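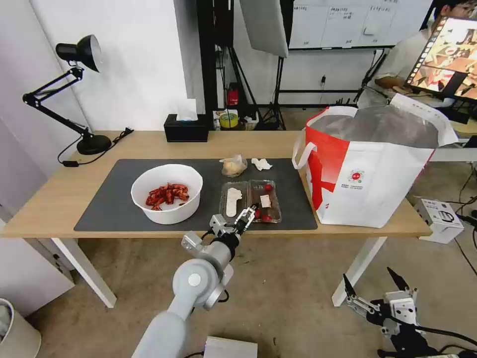
Re: [dreverbridge-traders] Evictions at the Selent Road pitches

From: Kanako Tanabe
Date: December 24, 2025

Suqin, all,

Replying in a rush, I'm on the train and the signal goes every few minutes.

Yes to the letter. Yes to my name on it. Please take out the line about the officers being "hired thugs" though - we'll want the council to read past the first paragraph and they won't if that's in there.

Couple of things from the call with Ashok Dhillon last night. He's seen the paperwork for two of the stallholders. Both were fined 400 pounds on the spot, both had their stock taken, neither got a receipt for it. The licence they were trading under goes back to 2001 and as far as he can tell it was never withdrawn. Enforcement say it lapsed. When? They wouldn't tell him. He's asked in writing.

The contractor is Unness, same lot who did the clearance by the bus station in May. Pallavi Tiwari still has her notes from that one and is happy to share, but not on the open list please, write to her directly. Some of those people have immigration cases running and we have to be carefull.

On the video. Please stop forwarding it. I know why people are, I was furious too, but the woman on the ground can be recognised and she has not agreed to any of this. Kanchan is going to see her after the holiday and ask. If she says no then we leave it out of the letter and the complaint both, and rely on the statements.

Do we have an address for the complaint yet? The one on the council site bounces.

More when I get in.

Kanako

On Suqin Yu's message to the list:

> Draft letter attached, comments by tonight if you can. I've kept it
> to one page. It asks for three things: stock given back, the fines
> cancelled, and the name of whoever signed off the use of force.
>
> The petition is at 400 names, mostly from the estate and from
> customers. Kashyap, the cafe on the corner, has a paper copy on the
> counter for anyone who wont sign online.
>
> I was standing by the crossing when it happened. There was no warning
> that I heard. One man was trying to fold up his own table and they
> pulled it off him. I've written a statement and will sign it in
> front of whoever needs me to.
>
> Who else was there? Even if you only saw the end of it, write it
> down now while you remember.
>
> Suqin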